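February, Mirkside workshop notes

Back on the siren relay for the Veltthorpe shelter. Banafsheh rang at 20 past and says the shelling has moved north, so the Selten crossing is open again and our spare horns might get through after all!
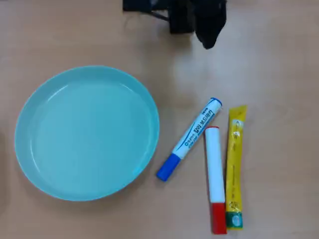 She wants three units, all on the old 900 setting, so the townspeople hear the tone they already know. Fine by me (less rewiring). 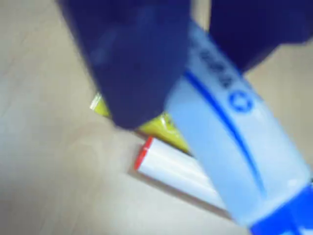 Dzintra thinks the battery boxes will let damp in on the road. I'd like each fuse set in its own little pot, something like the light blue cylinder on the table here, only with a lid that screws down hard. Ask Hennessy what they've got.
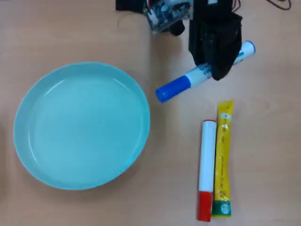
Timer board 2044 still drops the all-clear after a power cut, which is maddening. Tomorrow I'll strip it down properly, and a wide dish with a raised rim like the pale aqua one would do nicely for the screws. Dzintra has the meter, get it back off her first.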